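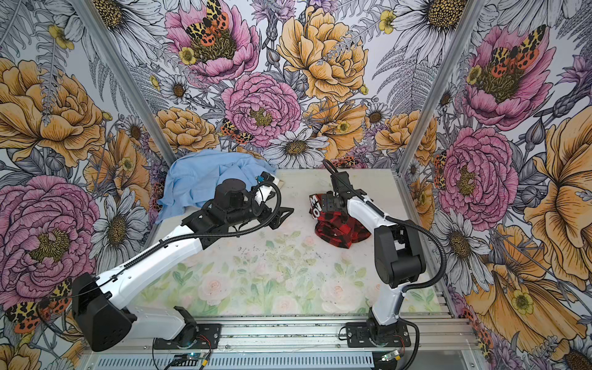
Radudari Cloths

A small collection of crumpled fabric, and notes on how it got that way

Version 2, 10 June 2019
Maintained by Abbas Yazdani

What this is

Radudari Cloths is a set of pictures of household fabric in the state most household fabric is in, namely a heap. It was put together for people working on folding, sorting and telling one cloth from another when neither has any visible corners. If you want crisp squares of white cotton on a black table, the Prandik set has plenty and they are lovely.

What's in it

There are 70 cloths, split over 5 folders by type:

plain
checked
printed
towelling
awkward

"Awkward" was meant to be temporary. It is now the largest folder.

Each cloth appears alone and again in company, usually with one of a clashing colour. Red-and-black buffalo plaid beside light blue is a typical pairing. Plaid is harder than it looks, as the checks carry on merrily across a fold and you lose track of where the edge went. Lettering helps a bit: if half a word has vanished, there is a crease to blame.

Backgrounds

Walls and work surface are floral. The walls have peonies, daisies, ferns, thistles and tiger moths, and the surface has faded pink roses. Version 1 was shot on plain grey and everyone's results were wonderful until they tried a real bedroom. Several users have written to say the moths were labelled as stains. Please stop writing.

The surface also has specks and smudges. These are not annotated.

Labels

Every cloth has an outline, a colour, a pattern and a heap score from 1 to 10, where 1 is nearly flat and 10 is a teenager's floor. Heap scores were given by 2 people who stopped discussing them in April. Both scores are kept, in separate columns.

Known problems

Pale blue is sometimes filed as grey. Tannous has a script that fixes most of these and breaks a few others.

Cloths touching a wall have outlines that stop where the wall starts, even when the cloth plainly goes on up it. This will be put right in the next version.

The tea towel in "plain" has a stripe.

Use

Free for teaching and research. Please cite as Radudari Cloths, version 2. Corrections go to the Cekedberg list, with the folder name in the subject line.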